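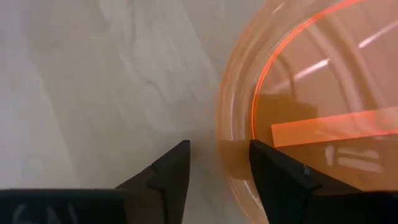

**Ticket 1886: Burial register search returns wrong plot for older entries**

Status: Resolved, monitoring
Site: Prerberg Cemetery, public records kiosk and website
Software: Riis register module
Opened: Tuesday, August 11, 2026

**Reported problem**

Visitors searching by surname get the right name and burial date, but the map pin lands in the wrong section. Office staff confirmed it on the kiosk and the website. Printed plot cards are correct.

**Log**

09:10. Reproduced with three surnames supplied by the office. All three are in the Plurneck section. The pin appears one row north each time.

09:45. Cleared the map cache and restarted the kiosk. No change.

10:20. Compared the register export with the scanned ledger. Nearly 3,000 entries in the export, 1,792 of them with a plot code in the old format (section, row, grave, no separator). New-format codes resolve correctly.

11:05. The import script reads a two-digit row as one digit when the grave number starts with zero. Row 20, grave 04 is stored as row 2, grave 004. The single-row offset in the first tests has a different cause, see next entry.

11:40. Plurneck rows on the base map start at 0. The ledger starts at 1. Offset added to the section settings.

13:30. Script patched and run against a copy of the database. Checked row ends and both sides of the chapel path against the ledger. Pins match.

14:15. Applied to live. Search index rebuilt.

**Open items**

- Family graves with two codes still show only the first. Moved to a separate ticket with Gunum, who maintain the map layer.
- Self-guided tour leaflet uses the old row numbers. Office to correct before the December reprint.
- Do not re-run the 2.1 import on this site.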